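Gripper notes, hand-held unit no. 2 – finger bolts and pads
June 2022
Entered by Cúc Mai
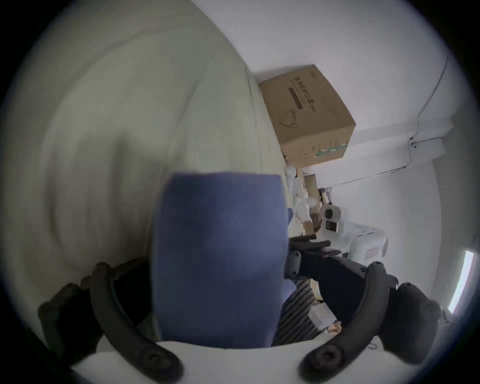 Lâm has it down as fixed. I am less sure. He retightened the finger bolts on both sides and signed the sheet, but the complaint was that the grip drifts over a long run, and nobody has done a long run yet. Tight bolts on the bench tell me the bolts are tight on the bench.

Thư thinks it's the tip pads. She may be right, though she also thought it was the pads in October, and we changed them then, and the drift came back after 47 cycles. If the new ones go the same way I'd stop blaming padding and look at the joints behind the left finger.

The Bostside sheet gives a torque for the base screws and says to check it monthly. It doesn't say whether that is with the fingers open or closed. I tried both and got different readings. Chiến says open, on no evidence I could get out of him. Wrote to Bostside, no answer so far.

Log counter stood at 2095 when I picked the unit up. I don't trust that either – it was reset at least once and the sheet doesn't say when.

To do:
- mark all the base screws with paint pen so we can see if they turn
- seven long runs, same object each time, no swapping halfway
- keep the old pads, bagged and labelled (Loan has the bags)
- leave the arm settings alone until the runs are done. Lâm, this means you

Not signing it off. Unit can be used for short jobs if whoever takes it checks the screws before and after and writes down what they find, including when they find nothing.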